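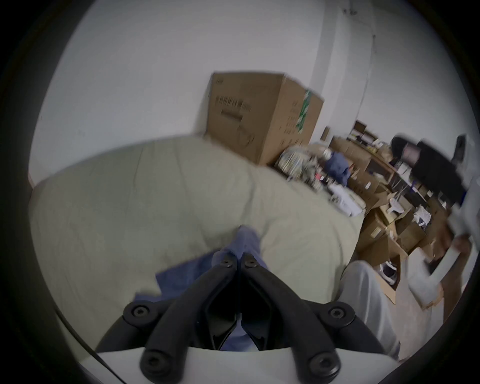
Wo legt man Wäsche zusammen, wenn man keinen großen Tisch hat? Auf dem Bett, am besten auf einer glatt gezogenen Decke und mit so viel Platz, dass ein Hemd mit beiden Ärmeln ausgebreitet hineinpasst.

Den Satz habe ich mir heute früh beim Kaffee vorn ins Heft geschrieben, weil ich ihn so gern schon vor Jahren gewusst hätte! Ich habe immer im Stehen gefaltet, vor dem Bauch, mit dem Kinn als dritter Hand, und so sahen meine Hemden dann auch aus. Paavo Kallio hat mir im Januar gezeigt, wie er es macht, und seitdem falte ich wie ein anderer Mensch. Flach hinlegen, glatt streichen, Ärmel nach innen, Seiten nach innen, dann von unten hoch. Mehr ist es ja gar nicht. Bei ihm geht das allerdings in einem Zug durch, bei mir hakt es noch an den Ärmeln.

Februar, halb elf, grauer Himmel, und ich war bester Laune. Die Kartons aus Otbridge sind immer noch nicht alle ausgeräumt, aber heute ging es um die Wäsche und um sonst nichts. Das blaue Teil zuerst, das mag ich am liebsten, der Stoff legt sich fast von selbst.
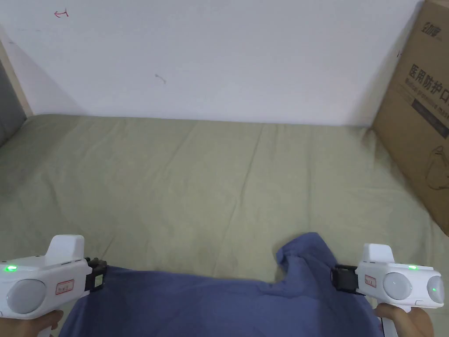 Blau, einmal quer gezogen.

Das Ziehen ist überhaupt der beste Trick von allen. An beiden Seiten fassen, straff halten, kurz warten, ablegen. Wenn man zu fest zieht, wandert die Naht nach vorn und man fängt von vorne an (dreimal passiert, beim dritten Mal habe ich laut gelacht). Boris Bednárik schwört ja auf das Faltbrett von Gurnier und will mir seins leihen. Lieb von ihm, aber ich will das mit dem Stoff selbst hinkriegen. Außerdem wüsste ich nicht, wohin mit dem Brett, der Platz unter dem Fenster ist für die Kommode von Schnyder reserviert, wenn sie denn irgendwann kommt. 54 Zentimeter tief, ich habe die Stelle am Boden schon mit Klebeband markiert und laufe jeden Tag drum herum.

Dann die Karos. Karierte Hemden sind eigentlich die dankbarsten, man hat ja die Linien gleich mitgeliefert und muss nur schauen, dass sie übereinander liegen. Das beige-blau-graue liegt trotzdem noch zerknüllt vor dem großen Karton und wartet, und das Bett ist mir inzwischen wieder ein wenig zugewachsen.

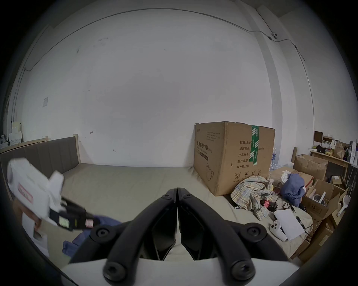

Paavo würde sagen, erst alles runter, dann falten. Recht hat er, ich fange trotzdem jedes Mal mittendrin an und räume dann um die Wäsche herum. Der große Karton muss als Nächstes weg vom Bett, der nimmt mir das halbe Arbeitsfeld. Und die zwei offenen Kartons rechts unter dem Regaltisch will ich diese Woche endlich durchgehen, die Sprühflasche suche ich sonst morgen wieder.

Gegen eins Pause, Brot mit Käse, dabei in dem alten Haushaltsbuch von Wikach geblättert, Ausgabe 1967, vom Flohmarkt. Ein ganzes Kapitel über Hemden! 23 Seiten, mit Zeichnungen, und die Reihenfolge ist fast genau die von Paavo. Nur den Kragen wollen sie gestärkt haben, da bin ich raus.

Morgen: Karohemd, Bettwäsche (das Spannbettlaken, oje), Boris wegen des Bretts absagen, bei Schnyder anrufen.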